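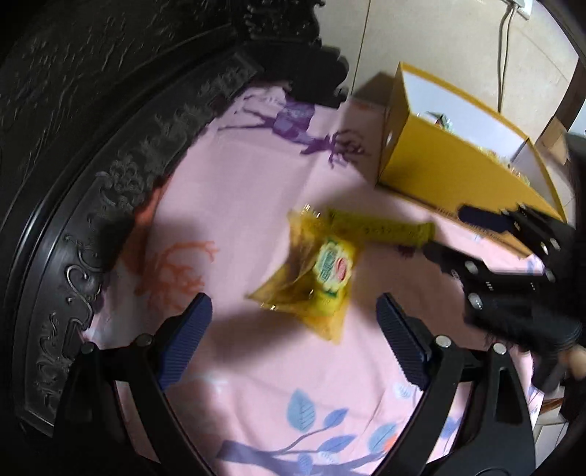
# Relative humidity is the wrong number to watch

Posted in June by the site admin

Home | Archive | House | Electronics | Links | RSS

For most of last year I kept a humidity log of the bedroom, and for most of that time I was reading it wrong. These are my notes on what I changed. They assume a sensor that reports temperature and relative humidity together, as nearly all of the cheap ones do.

The room is on the north side of an older building in Istside. It has one window, one radiator, an outside wall with no insulation, and a fair amount of wood and cloth in it. The wood matters because it moves with moisture. The cloth matters because it stores water, and I left that out of my first set of estimates entirely.

The logger is a Soler unit bought used. It takes 2 AA cells and writes one line every few minutes to internal memory, which I pull off over USB when I remember. The case is vented only at the back, so lying flat on a shelf it lags badly. Standing on its edge it settles in a reasonable time. The manual doesn't mention this.

## Why the percentage misleads

Relative humidity is a ratio: the water vapor in the air, divided by the most that could be there at the same temperature. The bottom half of that ratio climbs steeply with temperature. If you warm a closed room and change nothing else, the percentage falls, although the amount of water in it is the same. At night the radiator shuts off, the room cools, and the percentage rises again.

My first graphs showed a tidy daily wave. I spent a couple of weeks trying to match the peaks to causes: breathing overnight, the shower down the hall, wet coats. Nearly all of that wave was the heating schedule.

Dew point removes this problem. It is the temperature to which the air would have to be cooled before water starts to condense, and it depends on the water content (and, very slightly, on pressure, which I ignore). When the room warms and no moisture is added or lost, the dew point line stays flat. When it moves, something has put water into the air or taken it out.

The conversion is the Magnus formula, and a spreadsheet handles it in one column. With temperature T in Celsius and relative humidity RH in percent:

g = ln(RH / 100) + 17.62 × T / (243.12 + T)

dew point = 243.12 × g / (17.62 – g)

A useful reference case for this room is air at 23 °C with a dew point of 12 °C. That works out to a relative humidity very close to half. Take the same air and put it against the outside wall on a cold night, where the plaster can easily be colder than the dew point, and there is water on the wall. The logger on the shelf will go on reporting a comfortable figure the whole time.

After converting the old data, the daily wave mostly vanished. What remained was a slow drift that followed the weather outside, plus a few sharp steps. Every step I could identify was laundry.

## Laundry

Weighing it is simple. I put the wet load on the bathroom scale in a plastic tub, hang it up, and weigh it again the next day. The scale has poor resolution, but the difference for a full load of bedding is large enough that this doesn't matter much. The last one came to 1000 grams of water.

Air at the reference condition holds a little over ten grams of vapor per cubic meter. Multiply by the volume of a small bedroom and the total in the air is well under half of what came off that single load. If the room were sealed, and the surfaces inert, it would reach saturation long before the sheets were dry.

In the log, the dew point rose by only a few degrees. The rest went two ways. Part of it left through the gaps around the window frame, and part went into everything else in the room: mattress, rug, curtains, wood, paper, plaster. That second part comes back out over the next day or so, which explains the long tail after each step. I had been blaming the tail on slow sensor response.

In practice this means an hour with the window open after the laundry comes down is too short. The air clears in minutes, the window gets closed, and the dew point climbs again as the contents of the room give back what they took up. Several short airings spread over the day work better and cost less heat than one long one. I now hang bedding in the kitchen, where there is an exhaust fan, and the steps in the bedroom log are gone.

## Wood

Wood settles toward a moisture content set by the relative humidity around it, so for furniture the percentage is the figure to use and dew point is of little help. I'd rather state this plainly than pretend one number covers everything. Use dew point for tracing sources and for cold surfaces. Use relative humidity for materials.

The response is slow. A thin panel follows the seasonal average and hardly notices a single day. Thick parts are slower still, and a finish slows the exchange further without stopping it. Movement along the grain is close to nothing. Movement across the grain is what opens joints and makes drawers stick, and carving adds a complication in that the thickness changes from place to place, so the thin areas respond ahead of the thick ones.

I asked about this at Babić, a repair shop on the Clirnstead road. Their advice was to keep heavy pieces off the outside wall, leave a gap behind them for air, and stop worrying about daily readings. The gap turned out to be the most useful part. With the furniture pushed up flat, the plaster behind it gets no warm air and runs colder than the rest of the wall, and any water that condenses there stays put.

I moved the logger into that space for 12 nights. The temperature behind the furniture was consistently lower than on the shelf, while the dew point was the same within the error of the sensor. Same air, colder surface. After pulling the piece out by the width of my hand, most of the temperature difference disappeared.
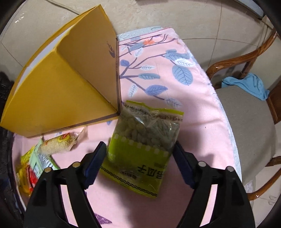

## Checking the sensor with salt

None of the above is worth much if the sensor is off, and cheap ones drift. The usual check is a saturated salt solution. Table salt mixed with a small amount of water, wet enough to form a slurry but with plenty of solid left over, holds the air above it at 75 percent relative humidity over the whole range of normal room temperatures.

1. Put a few spoonfuls of salt in a bottle cap and add water until it looks like wet sand. No free liquid on top.

2. Place the cap and the logger in a container that seals. Keep the slurry off the logger. A clear container helps if yours has a display.

3. Leave it somewhere with a steady temperature, away from sun and radiators, overnight at least.

4. Read the log and ignore the first several hours.

The Soler read low by a small, repeatable amount, and I now add a fixed offset in the spreadsheet. One point only gives you an offset and says nothing about slope. A second salt would fix that. Magnesium chloride gives a point in the low thirties and is sold as flakes, but check the package for additives.

Food bags are a decent source of small leakproof pouches for this, provided the seam is intact. Puffed snacks are also a crude hygrometer by themselves. They go soft at a fairly definite humidity, somewhere below the middle of the scale, and do it fast once the bag is open. I wouldn't log with them.

## Remaining problems

The window gaps are still unmeasured. I could estimate the air change rate from the decay after a laundry step, except that storage in the cloth smears the curve, and I don't trust a fit with two time constants on data this noisy. Carbon dioxide decay would be cleaner. That needs another sensor.

The spreadsheet also treats missing readings as zero, which produced a dew point error on every row where the battery was low. Filter those out first.

We use cookies to remember your settings. By continuing to browse this site you accept their use. Accept | Learn more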